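Two-finger gripper: printed jaws or soft pads for small mixed items?

Posted by Damián Gallardo

I have a small tabletop arm and I'm trying to settle on one gripper for sorting little things into a compartment tray. The parts are mixed: rings, short tubes, wrapped snacks, that kind of size. Nothing weighs more than 80 grams. I have two grippers to choose from. One is the printed one that came with the arm, white plastic, pretty chunky, with hard jaws. The other is a Drinon parallel gripper with thin metal fingers and silicone pads.

I've done a few evenings with each. The printed one is fine on rings if it comes down with one jaw in the hole and one outside. If it tries to squeeze a ring from the outside it pushes the ring away about half the time. The Drinon holds rings from the outside without trouble, but it is slow to close and it crinkles wrappers and then won't let go of them cleanly. The wrapper sticks to the silicone and comes back up with the fingers.

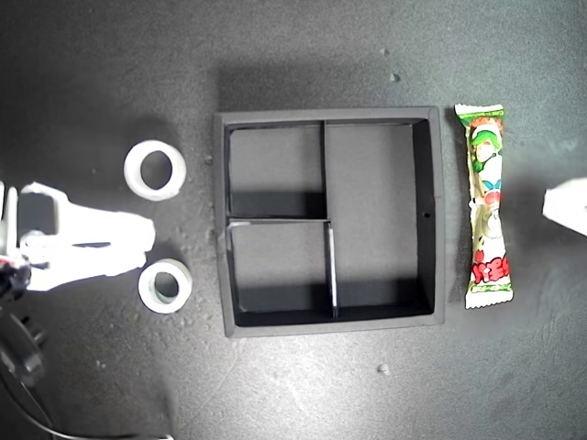
The other thing is the camera. I'm using one overhead camera and the white parts wash out badly. The gripper is white, some of the items are white, and the detector loses the edges when they get close to each other. I've turned the lamp down but then the tray compartments go too dark to see into. The controller is a Paredes board, stock firmware, position control only. I can't read motor current with it, or at least I haven't found how.

So, do I stay with the printed jaws and fix them somehow, or put my time into the Drinon? And does anybody have a cheap fix for the white on white problem? Budget is small. I would like to run 1,000 picks with whichever one I choose and I don't want to start over halfway.

Renata Domínguez

Stay with the printed one and change the contact surface. I had the same trouble with hard jaws and small round parts. Plain plastic has very little grip and if your approach is off by a couple of millimeters, one jaw touches first and shoves the part.

What I did was glue a strip of thin rubber to the inside of each jaw, only on the last 2 centimeters. Don't cover the whole jaw or you lose opening width. Bicycle inner tube works. Rough it up with sandpaper before gluing. Rubber with a bit of talc on it also doesn't stick to wrappers the way silicone does, so you may get both cases with the same finger. You will have to redo the talc now and then. I ran 700 picks on one set of strips before the first one started to peel.

Also check your closing position. With position control only, people tend to set one closed value for everything. Set one per item type. For a ring, stop a little narrower than the ring. For a wrapped item, pick it up by the middle, across the short side, and stay off the crimped ends. They fold over and the thing swings when you lift it.

For the camera, lock the exposure before you touch the lamp. Auto exposure on a dark table with white parts will always go too bright. Set it by hand until the gripper shows some gray in it, then add a second, weaker light from the other side so the tray walls don't throw so much shadow inside.

Johanna Reisinger

I'd go the other way. The Drinon is the better gripper if you change the pads. Take the silicone off and use cork or felt. Slow closing can be changed in most controllers, I don't know about the Paredes.

Painting the white gripper matte blue also fixes the camera problem. Takes ten minutes.

Pilar Barrientos

Agree with Renata on locking the exposure. On the paint, put it on the outside of the jaws only, because paint on the gripping faces chips and you get flakes in the tray. Colored tape does the same job and you can take it off.

On motor current, the older Paredes boards don't report it. Mine from October does, but you have to switch it on in the setup menu under servo feedback. Check that before you buy anything.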